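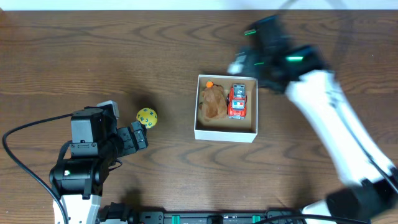

Category: Project news / Reports to funders

Skesard Aviation Poster Archive — progress report for the second half-year

Dear Ms Engelhardt,

With this report I would like to inform the Kuhlmann fund about the work on the airline posters and timetables which we took over from the former Okano travel agency. It covers the period until the end of October. The financial table was sent separately by Marlene Lammers.

Cataloguing

The collection consists of 981 items. Of these, 566 are now described in the catalogue, with title, airline, printer, size and condition. In our plan we had hoped to be further by now. The delay comes mostly from the timetables, which took much more time than the posters. Many of them have no year printed on them, only "summer" or "winter", and we must compare the routes and aircraft types with other sources before we can give a date. Brian Laizer has made a working list for this purpose. For example, when a leaflet shows a flying boat on a route where the airline already had landplanes in the next season, we can often limit it to one or two years.

The posters from the 1930s are finished, except the ones which are still with the conservator. The large group from the 1950s, with the first pressurised airliners, was started in September.

Conservation

We sent 30 posters to the paper workshop in Kemetti. Most of them had old adhesive tape on the back, and two were glued on hardboard. Timo Schmieder visited the workshop and reports that the tape can be removed without loss of colour in all cases but one. That one is a lithograph for a seaplane service, where the blue of the water is sensitive to moisture. For this sheet the workshop proposes to leave the tape as it is and to store the sheet flat. We agree with the proposal, and it makes the treatment a little cheaper.

The new plan chest was delivered in August. One drawer did not close well and has been exchanged.

Digital images

Kurniawati Tjoa has photographed the first 100 posters in full size. The colours were checked against a reference card under the same lamps. We had a problem with the silver ink, which looks grey in every photograph. She is testing a second lamp from the side, and the results are better, but the work for each poster becomes longer — up to double the time. I would be glad to hear your opinion whether we should do this for all the posters with silver ink or only for the best ones.

Rights

For the posters with a known artist we have written to the families or to the estates. Some answers are still missing. Until they arrive, these posters are shown in the online catalogue with text only.

Changes to the plan

We ask for your permission to move the small exhibition from spring to early summer. The room at the old terminal is being repainted and will not be free before. The cost of the exhibition remains the same.

Next steps

Until the next report we want to finish the timetables, bring back the treated posters from Kemetti and open the first part of the online catalogue. The text for the introduction is written and Marlene is correcting it at the moment.

With kind regards,
Brian Laizer and Timo Schmieder

Related items
Report on the first half-year
How we date an airline timetable
Seaplanes on paper: notes on six posters
Storage of large posters: what we bought
Contact and opening hours of the reading room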